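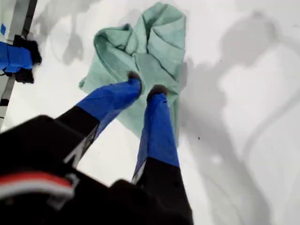 Surkero cleaning cloth, mint green, on a white tabletop.

Everyday cloth for kitchen, desk and bathroom. Sold in packs of 13, one color only – mint. Item no. 3564.

Folds small, stuffs in a drawer, doesn't mind being crumpled. Use damp for counters and tables, dry for dusting. No fabric softener please, it clogs the weave. Warm wash, line dry or tumble low. Wash seperately the first 2 times, the green can run a little.
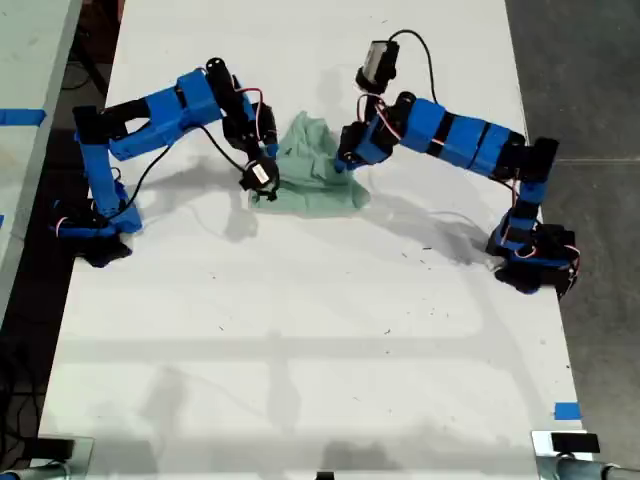
Spills – lay the cloth flat on top, give it a moment, then gather from the sides and lift. Don't scrub. Sticky stuff needs warm water first and maybe a second pass.

Hem is stitched all the way round. Loose thread? Snip it, dont pull.

Ships from our Nistcombe warehouse, or pick up at the Stiltivport counter. 781 packs in stock as of October 8, 2024. Next delivery not till April so order early if you need a lot. Matching towels are under Cisneros range, same green, heavier weave.

Returns: unopened packs only.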